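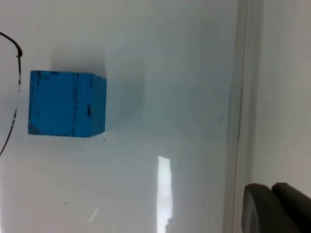
Grippers again – two sets of fingers, one arm
March 8, 2023 – by the Ferkari blog

Quick one, lunch break. Finally got both finger sets on the arm this week. The rounded Flindbridge ones and the plain flat set I'd been using since August. Same controller, same speed cap, same dumb job: block goes inside the marker loop. Set of 100 tries each, then I got bored. 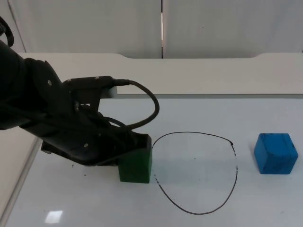

2 min read

Green block by the loop, gripper closed on it. Looks easy. It's the approach that kills you – come in a hair too steep and the fingers bump the board before they close. Slowing down helped. Lowering the grip force helped more, wich I did not expect. 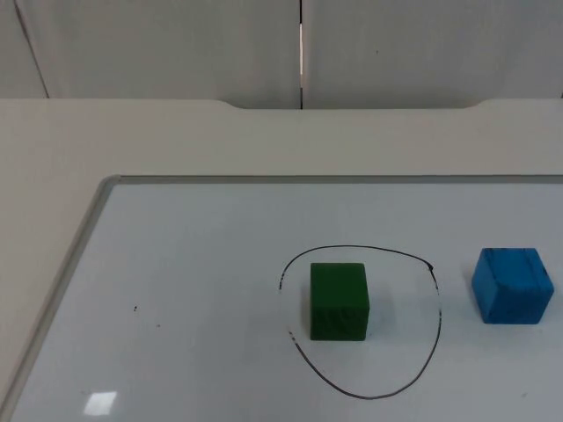
Scoring is simple. Inside the line is a yes, touching is a no. I was going to be nicer about touching but then you end up arguing with yourself all evening. Blue block stays out as a distractor.

Wrist camera next. Glare off the white board is a pain, exposure hunts all over the place. Locked it, better. Tried up to 600 on the gain, way too noisy, went back down. 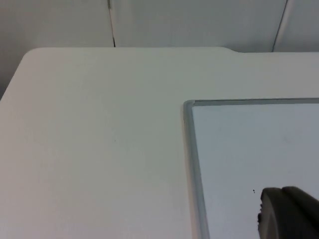
Fixed camera still wins for judging the drop, wrist one for the last bit before the grab. Would not want to run with only one of them. Rounded fingers stay on for now. Need to redo teh cable routing before the next batch.

Last updated: same day, fixed a number

This site uses cookies. By continuing you accept our cookie policy.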